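We're Kandeo. Small outfit, guest rooms and short-let flats, looked after start to finish. Been going since Wing-yan Yau took over two spare rooms above a shoe repair place and found out how much work a spare room is.

## How it started

Wing-yan was renting out the rooms herself. Cleaning them herself too, and answering the phone at 6 a.m. when somebody couldn't find the light switch. A neighbor asked if she'd do theirs. Then the neighbor's sister. The name on the first invoices was just Yau, written by hand, and a few of our oldest owners still make their checks out to Yau. Please don't, the bank hates it.

Now we look after 200 rooms between Kamstead and the Stallska side of the river. Staff of 14. Same phone number.

## What we do

- Full changeovers between guests, linen included
- Key handovers, early and late
- Small repairs. Bulbs, hinges, the drawer that sticks
- Restocking (soap, coffee, paper goods, dish tabs)
- A written note to the owner after every stay

What we don't do: pricing, ads, arguing with booking sites on your behalf. We tried that for one winter. Never again.

## Linen, since everyone asks

We own all of it. Owners used to supply their own and it was a mess, nothing matched, king sheets on queen beds, somebody's aunt's towels. So we bought a lot of plain white and started over. Last November we did a proper count and came up with 1,492 pieces, not counting the rag pile. Plain white for sheets and duvets, pillowcases can be whatever the owner likes.

Everything gets washed at our own laundry in Kamstead. No fabric softner, no scent. Guests with allergies thank us and nobody else notices.
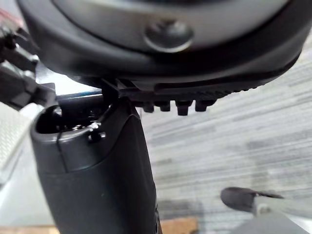
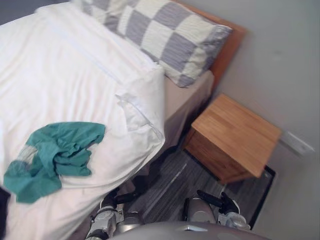
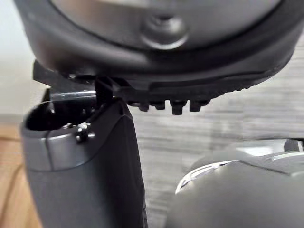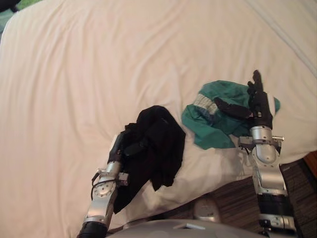 Stained stuff gets one more wash, then it's rags. We don't put a throw over it and hope. If a guest finds a mark on a sheet they call us, we bring a new set, same day, and the owner doesn't get charged.

Mattress covers are swapped every month, more if there's been pets. Duvets go out to be cleaned twice a year. Pillows we just replace.

## The people

Most of our crew came to us through somebody already here. We pay by the hour and not by the room, always have. By the room means people rush, and then the shower drain gets skipped. Travel between jobs is paid. So is the first coffee.

Wing-yan still does changeovers in the busy months and is still the fastest at a duvet cover, which she will tell you.

New people shadow for two weeks before they get a room alone. Then a senior checks the first ten or so. After that it's spot checks, no warning, everybody gets them including the boss.

## Working with us as an owner

First visit is free. We walk the place, take notes, tell you what's missing. Usually it's a second set of keys, a decent can opener and somewhere to hang a wet coat. You get a price in writing within a couple of days. Price covers the changeover, linen and restocking. Repairs are seperate and we ask before spending anything over the limit you set.

No long contract. One month's notice either way. Longest-running owner has been with us since the shoe repair days, shortest was a weekend (he wanted ironed towels).

We turn places down sometimes. Fifth floor and no elevator, depends on the season. No hot water, no. Anything past Stallska we'd have to think about, the bridge traffic is bad after 3 p.m. and guests check in at 4.

## Where to find us

Office is behind the laundry in Kamstead, green door, ring twice. Someone's in from 8 a.m. until 5 p.m. most days. Outside that, leave a message and say which room number, we really do need the room number. Dropping off keys after hours, use the slot and not the mailbox. The mailbox belongs to the dentist.

Looking for work? Come by in the morning and ask for Wing-yan. No resume needed, bring somebody's phone number who'll say something nice about you.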